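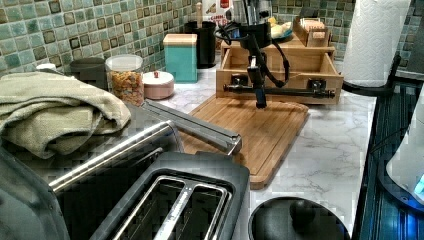 Cutting board and open wooden box on a kitchen counter.

Filed under: Guides > Hanging Systems > Teston Rail

Section 3. Hanging a Framed Work on the Teston Rail

Read Section 2 first if the rail is not yet on the wall. The steps below assume it is level and screwed into studs or solid masonry. The Teston rail carries up to 200 pounds in total, frames and glazing included.

You will need two Detent hooks and two cables for each work, a tape measure, a pencil, and clean cotton gloves.

1. Weigh the framed work and write the weight on the hanging sheet.

2. Lay the work face down on a padded surface. Check that both D-rings are tight and sit at the same height on the frame.

3. Measure the distance between the D-rings. Mark the same distance on the rail in light pencil.

4. Slide a cable into the rail at each mark and turn the end piece a quarter turn. It should not move sideways when pulled.

CAUTION: Do not hang a work wider than 18 inches from a single cable. It will tilt when the door to the room is opened or closed.

5. Thread a Detent hook onto each cable from the bottom. Press the button to slide the hook up, and release it at the height you want. The hook clicks once when it locks.
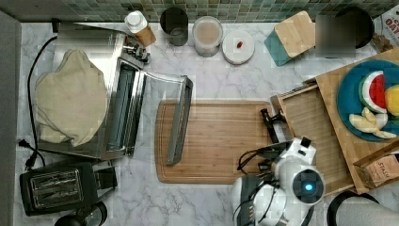 6. With a second person holding the other side, lift the work and lower both D-rings onto the hooks together. Keep one hand under the frame until both hooks have taken the weight.

7. Check the top edge with a level. To correct it, take the work down, move one hook, and hang it again. Do not press the button while the hook is loaded.

Note: The standard cable is 83 inches long. Trim it only after the show layout is final. Loan works often get moved at the last minute, and a cut cable can't be lengthened.

8. Fit the security clip if the work is on loan or hangs in a public hallway.

Replacement hooks and cables can be ordered from Pistix Sales. Have the rail model ready.

Comments

Does the clip in step 8 work with the older brass hooks? Ours don't have the slot.

We had to do step 7 four times on a big watercolor. Check the D-rings before you blame the hooks.

Please add a printable copy of the hanging sheet.

Contact Pistix Sales | © Pistix. All rights reserved. | Back to top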